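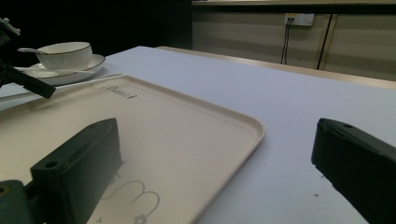 Kikberg Hand Gripper: Build and Test Report

Mechatronics project, second term
Submitted in January

1. Purpose

The project was to design and build a two-finger gripper that is held and moved by a person, with the fingers shaped so that the same pair can later be bolted to an arm. The working name is Kikberg. The task chosen for testing was clearing and setting a small table: trays, saucers, cups and spoons. These items are light, but they are low, smooth and often have curved edges, and a flat parallel grip does not always hold them well.

The build was done in the Rurkivlow shared workshop, with some of the test work done on a kitchen table at home.

2. Requirements

The following were agreed with the course before parts were drawn.

Opening between finger tips: at least 70 mm.
Finger material: printed plastic, no machined metal in the fingers.
Fingers replaceable with hand tools, one bolt each.
Able to hold a 300 g load by its edge with the tray level.
Camera mounted on the tool and aimed between the fingers.

3. Design

3.1 Fingers

The fingers are dark green prints with boxy ends. A rounded tip was drawn first and dropped after the first print, as it touched flat objects along a line only and let them turn. The boxy tip gives a flat contact face and a square lower edge that can be pushed under a rim. Each tip has a small hole for a pad screw. The pads were left off for all tests in this report so that the bare plastic could be measured first.

Layer direction matters more than expected. The first pair was printed standing up and one finger split across the layers when the tool was set down hard. The second pair was printed on its side and has not split.

3.2 Mounts

The finger mounts were printed from a different spool and are more teal than the fingers. The color has no function. The bolt hole in the mount was drawn at nominal size and came out tight. It was opened with a hand drill. In the next version the hole will be drawn 0.3 mm larger.

3.3 Drive

A trigger pulls both fingers toward the center through a linkage. The linkage is the Clurneo pattern from the workshop's parts library, changed in one place: the pivot spacing was increased to reach the 70 mm opening. The cost of the change is a longer trigger pull. A return spring opens the fingers when the trigger is released.

3.4 Camera

The camera sits above the linkage and looks forward and down. Both finger tips are in view through most of the stroke. The near part of an object is hidden behind a finger when the tool is close to it, and this affects the edge grips most. Moving the camera higher would help but makes the tool top-heavy. It was left where it is.

4. Test setup

Tests were run on a table covered with a pale cloth. The cloth was kept because it is a realistic surface and because it slides. A tray pushed from one side on bare wood stays put long enough to be gripped. On cloth, it can carry the cloth with it.

The main test object was a light beige plastic tray with rounded corners and a raised rim. A cup on its saucer, with a spoon, was used as the second object. Only the edge grips on the tray were scored. The cup grips are described in section 6 without numbers.

A trial began with the fingers open above the tray. The operator lowered the tool, closed the fingers on the rim, lifted the tray clear of the cloth, held it for a slow count of three and put it down. A trial counted as a pass if the tray did not slip or touch the table during the hold.

5. Results

200 trials were run over several sessions. 127 passed and 73 failed, a pass rate of 63.5 percent.

Failures fell into two kinds. In the first, the lower finger did not get under the rim and the grip closed on the top lip only. The tray then rotated out on lifting. In the second, the grip was sound but the tray turned slowly during the hold. The second kind was more common at the corners, where the flat tip meets a curved rim and contact is small.

The 300 g load was held when the grip was made at the middle of a long side. It was not held at a corner. The load requirement is therefore only partly met.

6. Cup and saucer

The cup could be lifted by the wall with one finger inside and one outside. The saucer could not be picked up with the cup on it without tilting. The spoon was picked up by the handle when it lay across the saucer. A spoon lying flat on the cloth was much harder, and the fingers tended to pinch cloth along with it.

7. Problems and changes

Trigger force is too high for long sessions. The spring was swapped for a softer one and the fingers then opened too slowly. The original spring was put back.

The bolts at the mounts work loose. Thread lock was not used because the fingers were being changed often. Lock nuts have been ordered from Matsuda and will be fitted before the next series.

8. Next steps

Print tips with a shallow groove for rims. Fit pads and repeat the 200 trials with the same tray and cloth. Log corner grips and side grips separately from the start. The arm mount has been drawn but not printed, and will wait until the corner results improve.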